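House rules for the robot kitchen

The rulebook at Braltdale is 28 pages long and most of it fits on a fridge. That's the first thing they tell you. The second thing is don't touch the green edges.

Braltdale is a test kitchen, sort of. A long room behind a bakery supplier, concrete floor, strip lights, a row of work cells where robot arms learn to handle food and the things food comes in. Trays. Tubs. Lids, which everyone hates. The lab shares the building with Trandari, who do packaging, and you have to walk through Trandari's loading bay to get to the toilets. There is a rule about that too.

I went to find out how a place like this writes its rules. Who decides how close a person gets to stand. What happens when the official standards run out and somebody still has to set the table before lunch. I came home with a photocopy of the book, two pages stuck together with what I hope is jam.

Start with the standards. Industrial robots have had them for decades, big serious documents with diagrams. Guarding, stopping, speeds, forces. If you bolt an arm to a floor and put a fence round it, you can find out pretty much exactly what's expected of you. The newer stuff, where people and arms share a bench, has guidance as well, and it's decent. But it talks about hazards. It doesn't talk about chicken.

And the work here is mostly chicken, or stand-ins for chicken. Bread dough. Fish. Anything soft and awkward that a catering firm might one day want moved from a tub to a tray without paying a person to do it at 4 in the morning.

So the lab wrote its own. First edition was one sheet, taped to a door. Then somebody put a hand where a hand shouldn't be during a reset (no injury, a fright, a lot of shouting) and the sheet became a folder. The folder became Kullance.

Kullance is the name of the house code. Nobody I asked could tell me where the word comes from. One person thought it was an old software project. Another thought it was a typo for something. It has stuck anyway. People say "is that Kullance?" the way other people say "is that legal?"

The core of it is the reset. Robots at Braltdale do a task, then a human puts everything back so they can do it again. Over and over. In one stretch last October the lab logged 3,880 resets. That's 3,880 times a human reached into a robot's space, moved some food around, and got out again. Most of the danger in the building, such as it is, lives in those few seconds.

The reset section of Kullance goes like this, more or less as printed:

Arm is paused before hands cross the table edge. Paused means paused, not slow.

Person stands at the far side, facing the gripper. Never reach in from behind the arm.

Short sleeves or sleeves pushed up. No lanyards. Rings off.

Red button stays clear. Nothing gets hung on it, leaned on it or stacked in front of it.

Containers first, tray last, hands out, say "clear" out loud.

That last one gets broken the most. People feel silly saying "clear" to a machine. By the afternoon it's a mumble. By the end of the day it's a kind of nod. The lead on the floor that week had started making people redo the whole reset if she couldn't hear it from the next cell, which made her unpopular and also, she reckons, made the problem go away in a fortnight. 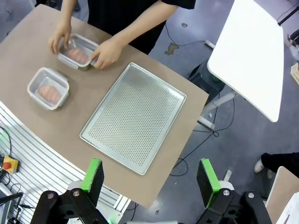
Setting out a food-handling cell at Braltdale: two clear tubs, a perforated tray, and the red stop button on the table's frame.

The button placement took longer than anything else. You'd think it'd be simple. Put it where you can reach it. But reach it from where? The person doing the reset is on one side. The person watching the screen is on another. A visitor might be anywhere, visitors are terrible. In the early days there was one button per cell, wherever the cable would stretch. Now each cell gets walked. Someone stands in every spot a person could reasonably stand and puts an arm out. If they can't hit a button they write it down and the cell doesn't run until it's fixed.

Low tech. Works fine. It takes 20 minutes and they do it every time a table gets moved, even a bit.

Cables are the other thing. Cables on the floor are the great shame of every robotics lab I have ever been in, and this one is no differnt. Kullance says cables get taped or covered along any route a person walks. The reality is that cells get rebuilt constantly and the tape comes up and the tape goes down and in between there's a loop of black wire waiting for your foot. The last internal audit marked the cable rule "partly met." The one before said the same. I was told, cheerfully, that the one before that did too.

Then the food rules, which are where it gets odd. Nothing handled by a gripper is ever eaten. Fine, obvious. But what about the tubs? The tubs look like every tub in every staff fridge in the country. Clear plastic, clip on the side. At some point a work tub went into the staff fridge, and a lunch tub came out onto a bench. Nobody got ill. Everybody went off lunch.

So now there is a separate fridge, in a separate room, and work tubs are washed, dried and shelved by the cell they came from. Real meat has a time limit out of the cold and a log sheet. Stand-ins have a log sheet as well, even the ones that couldn't go bad if you left them on a radiator till Christmas. Same sheet, same habits. The thinking is that if you let people decide which tub matters they'll decide wrong on a busy day.

Trays get less attention than they ought to, in my view. The perforated kind is a nuisance to clean, all those holes. Kullance asks for a hot wash and a look against the light. I asked whether people do the light thing. "When you're here they do," I was told.

What about the grippers? Food-grade or not, depends on the cell. Pads come off at the end of a shift, get wiped, get checked for nicks, go back on or go in the bin. A nicked pad sheds. You don't want bits of pad in a dataset about chicken and you really don't want them in somebody's dinner five years from now becuase everybody learned it was normal.

That was the argument I heard most often, and from people who don't otherwise agree much. Research labs get away with sloppiness because it's research. Then a method leaves the lab and the sloppiness goes with it. Whoever copies the setup copies the cable on the floor, too.

There's a rival view. Down the road is Ayala, a smaller outfit doing similar work, and Ayala's people think Kullance is overcooked. Their own code runs to 4 pages. They say long rulebooks get signed and never opened. They say a new starter can hold maybe five rules in their head on day one and you should pick the right five. I read theirs on the train and it's good. Clear, short, slightly bossy. It has nothing at all in it about fridges.

Braltdale's answer is that nobody is meant to memorize 28 pages. You read the page for your cell. The page is clipped to the cell. When the task changes, the page changes, and the old one gets struck through and kept so you can see what used to be allowed. Some of the struck-out stuff is alarming. "Minor adjustments may be made while arm is in motion." Crossed out hard, twice, different pens.

Both sides have a point and both have a blind spot. Short codes miss the weird stuff. Long ones hide the important stuff in the weird stuff. I asked people in both buildings what one rule they'd keep if they could only keep one, and got the same answer with different wording: arm stopped before hands go in.

Which is roughly where the official standards started, all those years ago, with the fence. The fence is gone from a lot of these benches. What has replaced it is a person at the far side of the table, a button, and a word said loud enough for the next cell to hear.

The next edition of Kullance comes into force on 20th July. Changes are small. The visitor section gets longer. Cable tape is now a named brand, after a bad batch. And there's a new line in the reset section, added by hand on my copy: no talking to the person doing the reset until they've said clear. I broke that one twice while I was there. Got told off both times.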